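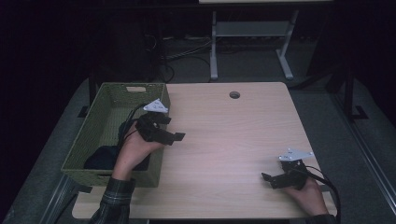
1/ Welche Norm gilt eigentlich für Handgreifer?

Seit August lese ich Leitlinien für Arbeitsplätze, an denen Menschen Greifer mit den Händen führen und Roboter daraus lernen sollen. Meine Begeisterung hält sich in Grenzen.

2/ Die Leitlinie von Haldane hat 4000 Wörter. Zum Kabel am Handrücken: ein Satz. »Ist sicher zu führen.« Aha. Und wie? Über den Korbrand oder drumherum?

3/ Zwei Greifer, zwei Kabel, ein Korb mit einem zerknüllten Tuch drin. Mehr Aufbau braucht es nicht, damit man sich verheddern kann. Dafür hätte ich gern eine Regel, die jemand am Tisch ausprobiert hat.

4/ Trikero schreibt vor, dass die Markerplatten auf den Greifern »jederzeit sichtbar« bleiben. Wer je tief in einen Korb gegriffen hat, weiß, was das wert ist. Gilt der Durchgang dann als ungültig? Steht nirgends.

5/ Bei Jeva sind 500 Durchgänge pro Schicht das Ziel, Pausen »nach Bedarf«. Wessen Bedarf, bitte?

6/ Gut finde ich genau eine Vorgabe, die aus Udholm: Tischhöhe zuerst einstellen, dann Greifer anlegen. Acht Zeilen, alles verständlich. Geht doch.

7/ Ein Siegel »nach guter Praxis erhoben« soll es trotzdem bald geben. Geprüft werden die Unterlagen, am Tisch schaut keiner zu. Ich bleibe skeptisch und lese weiter. Anhang C fehlt mir noch.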